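Institute News

Table-setting demonstrations: first block complete, second block opens in December

The Dukberg Institute has completed the first block of its table-setting study, in which people with no background in robotics teach a robot arm to handle disposable tableware. The work is led by the Manipulation Group and forms part of the Fendden program on learning from human demonstration. Members of the institute who took part are thanked for their time.

The study compares two ways of giving a demonstration. In the first, the teacher takes hold of the arm and guides it by hand through the whole task. In the second, the teacher sits at a separate station and moves a small leader arm, which the larger arm follows. Each participant gives demonstrations in both ways, on different visits, and the order is drawn by lot. In both cases the system records the joint positions, the opening of the gripper and the camera views, and these records are later used to train the control policy.

Disposable tableware was chosen for practical reasons. Plates, cups and spoons of this kind are cheap, easy to replace and familiar to everyone who is asked to teach. They are also harder for a gripper than they look. A paper cup gives way under light pressure, and a clear spoon is difficult for a camera to separate from a pale tabletop.
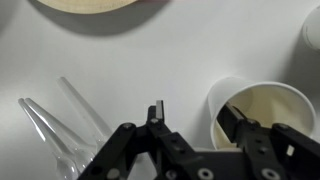 Cups have accordingly received the most attention in the revised teaching guide. Participants are now asked to approach a cup slowly, to place one finger inside the rim, and to pause before closing the gripper. The pause is short, but it marks the point of contact clearly in the recording and has made the later labeling work much easier. A cup that tips over is left as it is, and the teacher carries on from there. Recoveries of this kind are kept in the data set, as the group wishes the policy to learn from them as well.

The first block ran to 12 participants, drawn from the administration, the library and the technical services. Each visit lasted 30 minutes, including a short introduction and time to practice. Participants who guided the arm by hand generally felt at ease sooner. Those who used the leader arm needed longer to judge depth, particularly when lowering the fingers to the table, but several reported that they preferred it once they had become used to it.

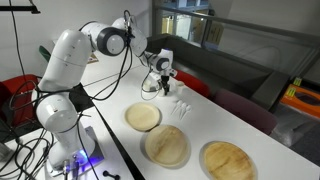
Some changes have been made to the procedure as a result of these comments. The layout of the table is no longer fixed. Plates, cups and spoons are placed in a new arrangement before every demonstration, following a list prepared in advance by Wulan Sutanto, so that the policy does not come to depend on one starting position. The introduction has also been rewritten, and the section on the emergency stop now comes first. Participants who wish to end a demonstration early may do so at any time, and the recording is marked as incomplete.

Parvaneh Akbari will present the early results at the partners' meeting in Tistisberg. Her talk will deal mainly with the question of how many demonstrations a new object requires, and whether those given by hand and those given by remote control can be combined in one training set. The slides will be placed on the internal pages after the meeting.
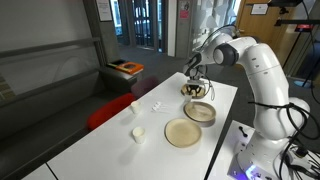 Cecilia Frimpong
Program Coordinator, Manipulation Group

The second block will add bowls to the task and will be open to all members of staff, including those who took part in the first. No experience is required. Participants should be able to stand for the length of a session when guiding the arm by hand – a seat is provided for the leader arm. Loose sleeves, bracelets and long necklaces should be left off during visits.

Places will be given in the order in which requests are received. Requests should be sent to Gert Mabaso at the program office, stating whether mornings or afternoons are preferred. Questions about the storage and use of recordings may be addressed to Đức Từ, who keeps the consent forms and can arrange for a recording to be withdrawn.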